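Shelf Replenishment Associate, Laundry and Home Care
Sercombe Stores, Tondlow branch
Part time, early shift

Sercombe is hiring for the home care section of its Tondlow store. The position covers the laundry aisle: liquid detergent pouches, fabric conditioner, stain remover, whitener and starch. The person hired will stock, face and rotate these products, keep the price strips correct, and report gaps to the section lead.

The position reports to Thilini Munasinghe, section lead for non-food. Scheduling and pay are handled by Mahfuz Cassim in the store office.

Duties

Bring stock from the back room to the aisle on the flat cart and work it onto the shelves before the store opens.

Fill from the back. Older stock moves to the front of the shelf and new stock goes behind it. Date codes on pouches are printed on the bottom seam or the rear panel, depending on the maker, and must be read before the pouch is placed.

Face every product. Labels point at the customer, caps are in line, and the first item in each row stands at the front rail. Bottles that have been put back in the wrong row are returned to their own row.

Stand pouches upright. Spouted pouches lose their shape when the row is too loose and fall forward when it is too tight. Check the base fold of each pouch and open it out by hand before shelving.

Keep sizes apart. Two-liter packs belong on the lower shelf — the upper shelf is set for one-liter packs and bottles.

Check for leaks. Conditioner and liquid blue are the usual sources. A leaking item is bagged, logged on the waste sheet and taken off the floor. The shelf is wiped and dried before it is refilled.

Update the shelf plan. The store uses Betancur planning sheets, which are replaced when the range changes. The next range change is in March. Printed sheets are kept in the folder at the end of the aisle and must go back there after use.

Count the aisle once per shift with the Skasa handheld scanner and send the gap list to the back room. Training on the scanner is given in the first week.

Requirements

Able to stand, bend and kneel for most of a shift.
Able to lift a full case of detergent from floor level to the cart.
Able to read small print and copy product codes without errors.
No known skin or breathing reaction to scented detergents. The aisle is strongly scented and gloves are supplied on request.
Prior retail work is useful. It is not required.

Conditions

The shift starts at 5 a.m. and ends when the aisle has been signed off by the section lead. Work is five shifts per week on a posted schedule. Closed shoes with a non-slip sole are required. Box cutters are issued by the store, and personal knives are not allowed on the floor.

New staff work alongside the section lead for the first 50 hours. After that the aisle is assigned to one person per shift. The store carries 4000 product lines in total, and the laundry associate may be asked to help in dish care or paper goods when deliveries are late.

Trial session

Applicants who pass the first review are invited to a paid trial in the store. The trial consists of one bay of mixed laundry stock, to be sorted, rotated and faced against a planning sheet. There is no time limit. Accuracy of placement and handling of the packs are scored — speed is noted and does not affect the score.
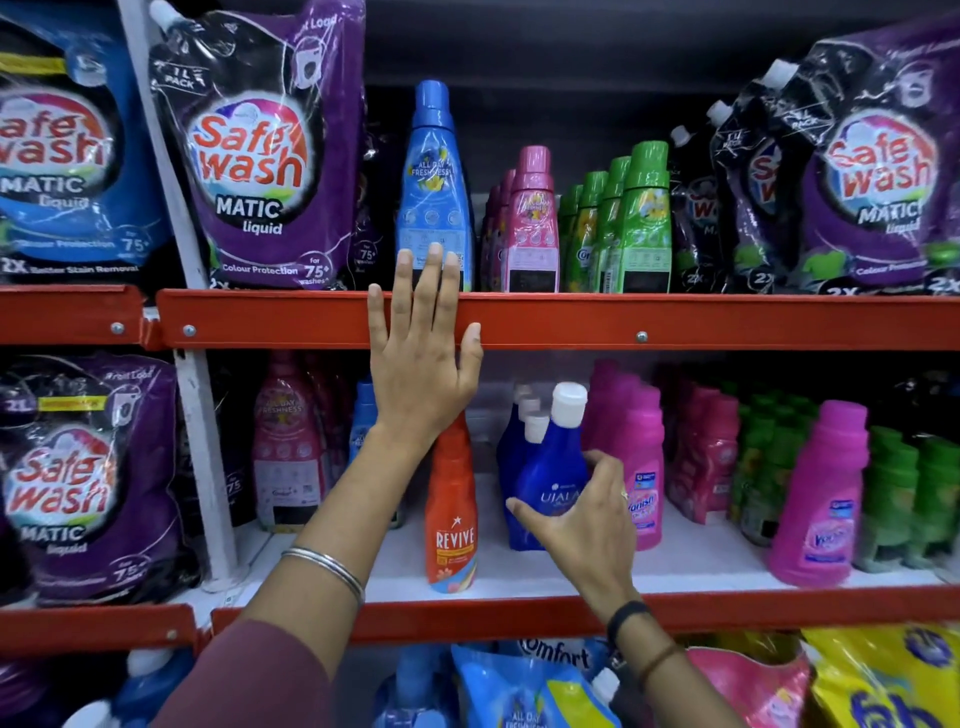
Where should a product go if it has no place on the planning sheet?

Set it on the cart with a slip showing its product code. The section lead will either assign it a place or return it to the back room. Do not widen another row to fit it, and do not stand it in front of a different product.

How to apply

Leave a completed form at the customer desk, marked for Mahfuz Cassim. Forms are available at the same desk. Include a phone number, the hours you are available, and the name of one previous employer or teacher who can be contacted. A resume may be attached.

Bring proof of eligibility to work if you are invited to the trial. Applicants who are not selected may ask for their trial score sheet, which is kept on file in the store office. Forms without a phone number will not be processed.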